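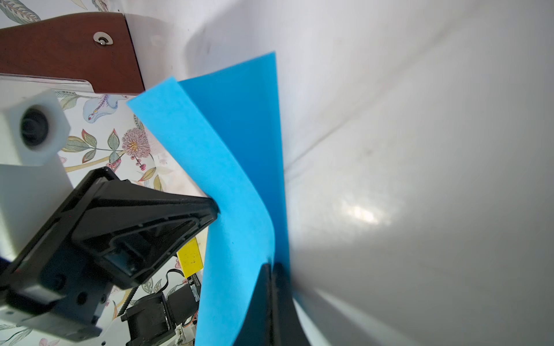 Blue paper, mid-fold.

March 14, 2025

Woke at five with the gulls and couldn't get back off, so I got up and made toast and sat in the kitchen with the big light off, feeling quite pleased with myself until it got to half six and I was shattered. Flostside is lovely at that hour though. You can hear the first bus go round by the harbour and then nothing for ages.

The reason I couldn't sleep is the family tree, of course. I've been at it since February and I've turned into one of those people. I said as much to Bogdan on the phone last night and he said I'd been one of those people for years, I'd just not had a hobby to go with it. Cheek! But he did then stay on for an hour while I read him parish entries, so he can't have minded that much.

Where I've got to is this. Gran always said her lot came from Provska and had been millers there for ever and ever. Fine. Only the first miller I can find with our name turns up in 1747, marrying a woman called Agata, and before that there's no trace of any of them. Not a baptism, not a burial, not so much as an unpaid fine. So either the book before that one is lost or they came from somewhere else, and I have a strong feeling it's somewhere else. Agata's father is down as being "of Odar", and there's a witness at the wedding with the same surname as our miller, also of Odar. A brother? An uncle? I went hot and cold when I spotted it and then had nobody in the room to tell, so I told the kettle.

Rang the archive as soon as they opened. The woman was very nice and very slow. They do have Odar books, but they're not scanned, and if I want copies I have to fill in a form and post it (post it!) and the wait is 48 days. I asked whether that was working days and she went off to check and came back and said she'd never been asked. I filled in the form anyway. Then I found I'd got no stamps, walked down to the shop, bought a book of stamps, a cauliflower and a lightbulb, and left the form on the kitchen table. Went back again after lunch. It's gone now, at least.

Weather filthy in the morning and then beautiful from two o'clock, so I took the long way home past the allotments. The plum by the gate is just about out. Somebody has put up a new shed, a huge thing, more like a bungalow, and painted it a sort of mustard. I quite like it. Mrs Yuen was on her plot and didn't, and I got the whole history of the shed, including what was there before and who'd been promised what. She gave me four leeks though, with half the plot still stuck to them, and I carried them home under my arm like a baby.

Soup, then. Leek and potato, and I put the end of the cheese in. Too much pepper.

This evening I meant to leave the family alone and watch something, and instead I got out Gran's tin again. I've been through those letters so often I could recite them, but I'd never looked properly at the backs of the envelopes. One has a sum on it in pencil, 519 taken away from 1000, in her handwriting, and the answer's wrong! She was so proud of her arithmetic. I can't think what it was for. Coal? Curtains? It has no date on it and the letter inside is all about somebody's bad knee. I copied it into the notebook in case it means something later, though I can't imagine it will.

Also the notebook is nearly full, and I've been writing sideways up the margins, and tonight I couldn't find the page where I'd put the names of Agata's children. Found it in the end between a recipe for flapjack and the plumber's number. I need a system. Bogdan uses cards in a box, one card per person, and he's offered to show me, but he also irons his tea towels so I'm a bit wary of where it might lead.

He's coming for lunch on Sunday. Must buy potatoes, and ask him how you'd say "miller's widow", as there's one entry I've been reading as "widow's mill" and I don't think that can be right.

Bed. It's nearly eleven and the gulls will be up again at five.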